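Section 3. Station Set-Up and Gripper Check

Carry out this section before the first session of the day and after any part of a hand-held gripper has been changed. Station numbers are marked on the floor. Questions about the Wiroma grippers go to Mei Boateng.

3.1 Preparing the table

1. Clear the tabletop and wipe it with a dry cloth.
2. Place the divided tray in the middle of the table with its lid off. Lay the lid flat to the left of the tray.
3. Fill each compartment with one kind of packet. Do not fill above the dividers.
4. Pick up one gripper in each hand and bring the jaws in toward the tray from both sides.

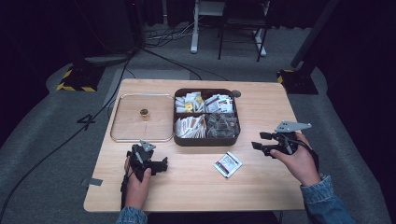
5. Move each gripper through its full reach over the table. The cable must follow without pulling on the housing.
6. Open and close each gripper 15 times. The fingers should travel evenly and stop together.

CAUTION: Keep cables clear of your feet and of the stand bases. A snagged cable can pull the gripper out of your hand.

3.2 Checking the grip

1. Hold the gripper with the fingers pointing up and open them fully.
2. Put the lower edge of a thin paper test card between the finger faces and close slowly.
3. Look at the card from the side. A slight lean is acceptable — a card that slides or folds is not.
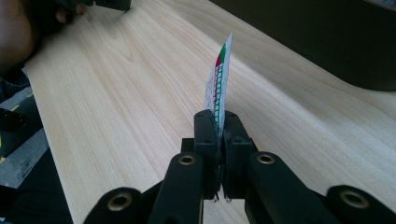
Figure 3-2. Test card clamped between the fingers. Brass inserts are visible in the linkage arms.

4. Pull the card lightly. If it slips, clean both finger faces and repeat the check.
5. If it slips again, tag the gripper and send it to Darnell Dunleavy for repair.

NOTE: Inspect the brass inserts every 200 sessions. An insert that turns in its arm must be replaced — do not glue it. Replace the finger screws at 1000 sessions, whatever their condition.

Record the result on the station sheet before starting work.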